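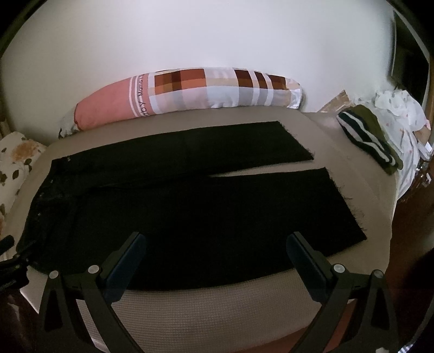
Two Pads, One Pair of Trousers: Comparing Grippers at Todgate

Folding a pair of trousers takes most people a few seconds and very little thought. For a robot it remains a difficult job, and much of the difficulty lies in the last inch of the machine, where the fingers meet the cloth. At Todgate, the household robotics laboratory directed by Mārtiņš Jankauskaitė, a comparison of hand-held grippers has been under way to establish how far the choice of finger affects the quality of the work that a robot can later learn from.

The laboratory's method is to put the tool in the hand of a person first. An operator holds the gripper, with a camera mounted on it, and carries out the task in an ordinary room. The recordings are then used to train the controller of a robot arm fitted with fingers of the same shape. Whatever the operator cannot do with the tool, the arm is unlikely to learn.

Three finger designs were entered in the comparison. The Wullano is a stiff parallel jaw of the type long used in packing and light assembly. The Krajčí has soft ribbed fingers that bend around an object when they close. The Nostik uses linked arms that move the pads along a shallow arc and keep them facing each other throughout. Each was used for 700 attempts on a fixed list of household tasks, among them folding clothing, stacking towels and moving items between a bed and a shelf.

Dark clothing was included at the request of the camera group. Black trousers laid on a beige sheet stand out well against their background, and the outline is easily found. Inside that outline the camera has far less to work with. Wrinkles fade into the cloth, and the small metal fastenings near the waist may be the only bright points on the garment. Raw hems add a further problem, as loose threads blur the very edge that the software is asked to locate.

"We had expected to write mainly about grip force," Mr. Jankauskaitė said. "Most of our notes from the first month are about edges. The operator knows where the cloth ends. The camera has to be persuaded."

The Wullano proved the most dependable on towels and other thick items. Its pads meet squarely and hold well, and operators needed only a short introduction to it. On thin cloth lying flat it was less successful. The pads had to be brought down almost upright, and in that position the operator's own wrist tended to press the garment into the mattress.

The Krajčí was favored for anything rounded. Its soft fingers were gentle with cups and bottles, and it recorded no damaged items in the course of the work. With clothing, however, the fingers often bent away before the cloth had been gathered between them. Operators learned to push a small ridge into the fabric and close on that, a habit which the laboratory was reluctant to pass on to a robot arm.

The Nostik produced the best results on trousers and shirts. Because its pads can be opened wide and approach at an angle, an operator can set one on either side of a fold and draw the cloth together. The design has its costs. The linkage has more joints to keep clean, and the pads must be checked for alignment at the start of each session. Closing from fully open to fully shut took 2 seconds at the setting used, slower than either of the other two.

Camera placement received equal attention. A wide lens close to the fingers shows both pads and a good part of the bed, at the price of straight lines that curve toward the edges of the picture. A narrower lens gives a cleaner image of the hem but loses the far side of the garment. The laboratory chose the wide lens after about 30 trial sessions with each.

The interim report, dated 07/08/2023, makes no general recommendation. It advises that fingers be chosen for the task and that operators be given time to settle into a tool before any recording is kept. It also lists 115 attempts set aside for faults in the recording – most of them brief losses of tracking – and states which finger design was in use for each.

A second round is planned for September, with the Nostik pads refitted in a softer rubber and the same garments laid out again on the same bed.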